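Dye bench notebook, Cirstead workshop
2025-05-16 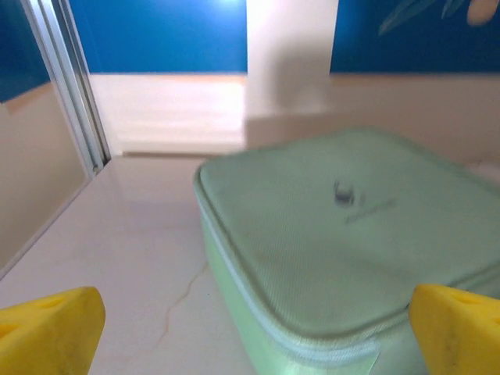 Weld bath number two came out so much better than the first that I want to get everything down before I forget the order I did things in. The short version for anyone skimming: the chalk matters a lot more than I gave it credit for, and the slow heat is worth the lost morning.

Starting point was the dried weld from Trevberg, last year's crop, stalks and all. I chopped it with the old pruning shears, which is miserable work and gets seeds into everything, but the smaller pieces really do give up their color faster. 894 g by the time I'd swept up what fell on the floor and put it back in the pot. Soaked overnight in tap water with the lid on. By morning the liquid was the color of weak tea and smelled like a wet hayloft.

Brought it up slowly on the small burner and held it well under a simmer. The first bath, the one I did at the start of May, went to a proper boil while I was on the phone, and I think that's where the brown came from. Everything out of that pot looked like old newspaper. This time I stayed in the room and kept the thermometer clipped to the side the whole way. 50 C for the first stretch, then a bit higher, never bubbling.

Yarn: the Drotura two-ply, ten-something skeins left in the bin from winter, used 10 of them. Scoured two days ago and mordanted with alum yesterday, then left damp in a towel. I have been lazy about scouring in the past and this stuff had a surprising amount of grease in it. The rinse water was gray! Definitely keep doing that step, even when the label says it's ready to dye.

Chalk went in after straining, a spoonful at a time, stirring between. And oh, the change. The bath goes from dull straw to a yellow that looks plugged in. I should have weighed the chalk and I didn't, so that's a gap in the record. Next time put the jar on the scale before and after.

Skeins in, all at once, loosely tied in figure eights with cotton. Turned them every few minutes with the long stick. Color took quickly at first and then seemed to stall, so I left the pot to cool with the yarn still in it and went to do the invoices.

Results after rinsing: clear lemon on eight of the skeins, quite even, with only a little streaking where a tie was too tight. The other two are paler. They were on the bottom of the towel pile and may not have gotten as much alum, or I simply didn't turn them enough. I like them anyway and they would make a good step between the strong yellow and the undyed.

Then the fun part. I took three of the good skeins over to the indigo vat, which has been sulking since the cold spell but perked up nicely once I fed it and left the heater on overnight. pH was fine, nice coppery skin on top, liquid underneath a murky yellow-green as it should be. Single dips, short ones:

Skein A - 34 seconds, squeezed, aired. Bright leaf green.
Skein B - one minute, aired, one minute again. Deeper, more like spinach, slightly patchy.
Skein C - the edge of a dip, barely in and straight out. A soft, cool green with the yellow still glowing underneath. My favorite of anything I've made this spring.

Skein C is the one to chase for the Ene shawl kits. The trouble is that a dip that short is hard to repeat, and the vat changes strength every time something goes into it. Two ideas. Either make a second, much weaker vat only for this green and dip for longer, or do the indigo first and overdye with weld, where I have more control over timing. I lean toward the weak vat but would be glad to hear from whoever has tried it the other way around.

Lightfastness cards are cut and in the south window, half of each covered with foil. Weld should hold up well, it has a great reputation, but I'd like our own numbers and not only what the old manuals say. Please don't move them to water the geranium.

Odds and ends:

The strained weld still had plenty in it, so I topped the pot up with water and it's sitting under the bench for an exhaust bath. Anyone who wants to throw in silk scraps, go ahead, but write it on the lid.

We are nearly out of alum. Soda ash is fine.

The big strainer has a split along the rim and lets seeds through. I lined it with muslin, which worked but was slow.

Tomorrow: weigh the dry skeins, wind off samples from A, B and C for the shade book, and mix the small vat if the heater is free.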